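Filed under: Village Halls / Checks and Inspections
31 December 2019 | by the Barkthorpe hall desk

Year-end walkround, Barkthorpe Hall

Fire exits: PASS. Both open. The rear one opens with a shoulder, as it did in November.

Extinguishers: PASS, 4 present. One was holding the kitchen door open again. Returned to its bracket.

Stacking chairs: 63 checked, two withdrawn. The wobbly one by the piano has been labelled, and people still choose it.

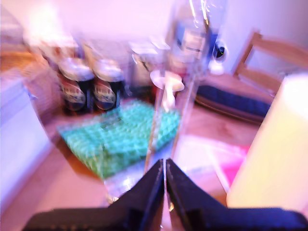
Water heater (Kohlhase, wall-mounted): ADVISORY. Drips into a saucepan. The saucepan is in good order.

Extension leads: FAIL. One 3000 watt heater found on a lead meant for a table lamp. Lead binned, heater sulking in the cupboard.

First aid box: ADVISORY. Plenty of eye patches, no plasters. Flernesthorpe may have our plasters.

Stage steps: PASS, if taken slowly.

Next check due before the pancake supper.

Back to top | Contact the hall desk | © Barkthorpe Hall 2019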